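10 April 2021

Long one today, mostly the wrist camera and mostly my own fault. Writing it down before I forget which branch is which.

Where I left off: Dwynwen's new pose estimator was merged but not turned on, and the approach planner was still using the old plane fit to guess where the board sits in the case. The old fit is fine if the case is square to the bench. Tilt the case a bit and it starts grabbing whatever big flat surface it likes best, and in an open desktop that can just as easily be the power supply. I lost half of last week to a "board" that was a power supply lid!

So first job was flipping the estimator over. One line in the config, then an hour finding out why it did nothing. The launch file for the Kumarasinghe cell has its own copy of the perception params and it wins over ours without printing a word. I've made it print now. If you start the cell and see a yellow line saying params are overridden, that's me, please don't delete it.

With the estimator really running, the board pose looks much better. It uses corners of things with known shapes (socket frame, the ends of the memory slots, mounting holes) and it doesn't care what the chassis wall is doing. What it does care about is glare. The top of the processor is a mirror as far as the camera is concerned, smudges and all, and with the overhead light on the corner finder kept putting an extra corner in the middle of the bright patch. Anjana suggested masking out anything saturated before the corner step, and growing the mask a little so the edge of the bright patch doesn't turn into a corner too. Did that. Grew it by 20 pixels, which sounds like a lot, but the socket frame corners survive it and that's all I need.

Then the self mask. This is the one that ate the afternoon. The camera rides on the wrist, so the gripper is always in view, and we cut it out with a mask rendered from the URDF. I'd assumed that was a solved problem. It's solved for the big parts. The URDF still has the old fingertips in it, though, and the thin tip we fitted for the tight spots sticks out past the mask, right up toward the socket when the arm is over the board. So the estimator was seeing a dark pointy thing near the socket and trying very hard to make it part of the motherboard. 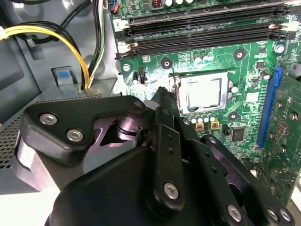 *Wrist cam over the open case: no cooler, memory slots empty, tip overlapping the board near the socket.*

I re-measured the tip and put a proper mesh in for it (it's in the Rarard description package, on my branch, not on main yet). The mask now covers it with a small margin. The other thing the mask doesn't know about is the holes in the links. The perforated one in the middle lets little bits of background through in real life and is solid in the model, and I'm leaving that alone. Losing a few pixels of board is harmless.

After both masks were in I replayed the saved log from the last session, 4000 frames. Before today the estimator gave up on a good chunk of them and, worse, was confidently wrong on a few. Now it gives up on 67. I stepped through most of those and nearly all of them are the arm being so low that the finger covers the socket, so giving up is the right answer! I'm happy with that. I'd take a clean "don't know" over a made-up pose any day, because the planner can back off and look again, and it can't do anything sensible with a pose that's an inch off and claims to be certain.

On to the planner, which got less of my time than it deserved. Two things:

- The collision model for the case is still a box with the top off. It knows nothing about cables. There's a loop of yellow and black power cable in from the side plus a bunch of wires dropping down by the power supply, and the planner will happily sweep a finger straight through that corner if it saves some joint travel. For now I've put a keep-out block over that whole side, including the space above the supply. Crude, and it costs us some approach angles, but it's there.
- Expansion card. If there's a card in the blue slot it stands up off the board and we need it in the model. Estimator doesn't report it. I've hard-coded a tall thin box at the slot with a flag, `card_present`, default true. Dwynwen says the Trirkero people have a decent card detector that we could borrow. Worth asking them.

Also turned the approach speed down for anything inside the case walls. The force threshold alone makes me nervous around an exposed chip, and I'd like the slow zone to kick in from the pose, before there's any contact to feel. The zone is tied to the board frame now and not to the bench frame, so it follows the case if someone shoves it over. (Someone will. It's usually me.)

Oh, and a gotcha for anyone replaying logs: the mask renderer reads joint states by arrival time, not by stamp. At normal speed you'd never notice. Play a log back at 2x and the mask lags behind the gripper, and you get exactly the same ghost corners as the fingertip problem. I went in circles on that for a good while thinking my new mesh was wrong. Fix is easy, just haven't written it yet.

Still to do:

- match joint states by stamp in the mask renderer
- merge the fingertip mesh to main, tell the Priltedville bench to pull, they have the same tip
- try the glare mask with the overhead light off, see if it does any harm
- ask Trirkero about the card detector
- replace the keep-out block with something that looks at the real cables (Anjana has ideas, wants depth, we'll argue)

Branch is `wrist-selfmask-2`. Don't use the one without the 2.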